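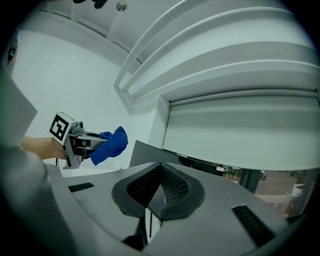

*Hand-held gripper with a blue cloth, cloth handling work, Riralon study*

## Call for participants: does hand-held demonstration data hold up?

The Riralon study needs people who will pick up cloths with a hand-held gripper, over and over, and who won't mind if the result is a disappointment.

You have probably heard the claim. Give ordinary people a gripper, record what they do, train a robot on the recordings, and the robot learns the chore. Our pilot gave us a policy that worked in 70 percent of test runs in the room where the data was collected. That sounds fine until you move it to another room, and we haven't done enough of that to say anything useful. We also suspect that much of the pilot score came from one very practiced demonstrator. We want to find out before we write it up.

**What you will do**

- Two sessions at the Nyamweya building, with a break whenever you ask for one
- Grasp, lift and put down soft items using the gripper
- Repeat part of the first session in a different room
- Fill in a short form on what felt awkward

We need 14 people. The full set will be 300 demonstrations, split between two methods: Kelo, where you get coaching first, and Hoseo, where you get a one-page sheet and nothing else. You will be assigned to one by draw. Please don't ask to switch.

**Who can apply**

Adults with normal use of at least one hand. Left-handers are very welcome, as the pilot had none. If you have worked on robot learning, or have a stake in either method, please sit this one out. Clumsy is fine. We have enough data from careful people.

**Pay**

$10 per half hour, paid at the end of each session, including sessions you leave early. Bad grasps are paid the same as good ones and will stay in the data.

**What we don't promise**

Your recordings may not improve any robot. If coaching makes no difference, we will report that, and participants will get the same write-up as everyone else.

Apply at the Nyamweya front desk by 10/03/2019. Say which hand you use and when you are free in the daytime.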